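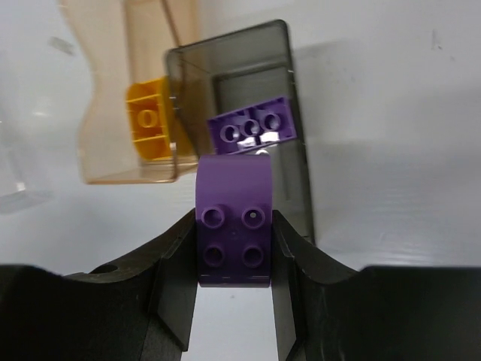

Fig. 1. Wrist view, curved purple brick between the jaws.

Does a second camera help, or do we only think it does? Our group project, Plotby, took over a brick-sorting policy from last year's students, whose report said that adding a wrist view made grasping "clearly better". We could find no count behind the word clearly, so we ran the comparison again.

We trained 2 policies on the same 36 demonstrations. One saw the fixed camera only, the other also had the wrist views. Each was then given 21 attempts at picking up a brick and putting it in a tinted container.

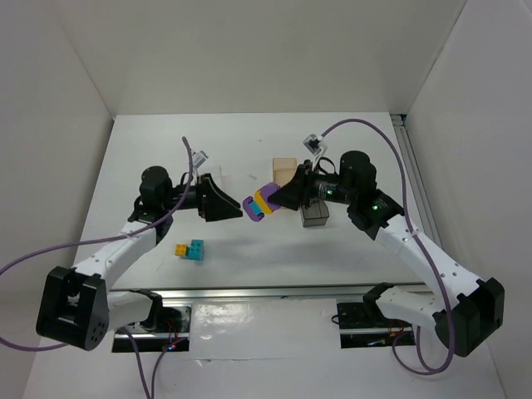 Fig. 2. Fixed camera view of the two arms.

Evaluation and write-up: Gadisa Gebremichael, project student

The wrist policy did win, by two attempts. I would not build much on that. Run the same policy on a Sunday with the blinds open and the gap could easily go the other way. Kamonchanok Chaimongkol, who did the training, thinks the difference is real for curved bricks, where the jaws have less flat side to press on. She may be right, but we had too few curved bricks in the test to say.

I am also unhappy with how we scored. A brick dropped and picked up again counted as a success, as it did last year. Under a stricter rule both policies look worse and the gap closes to one.

Training ran for 1000 steps in both cases. We did not check whether the two-view policy simply needed longer. Whoever takes this on should fix the scoring rule first and write it down before the arms move.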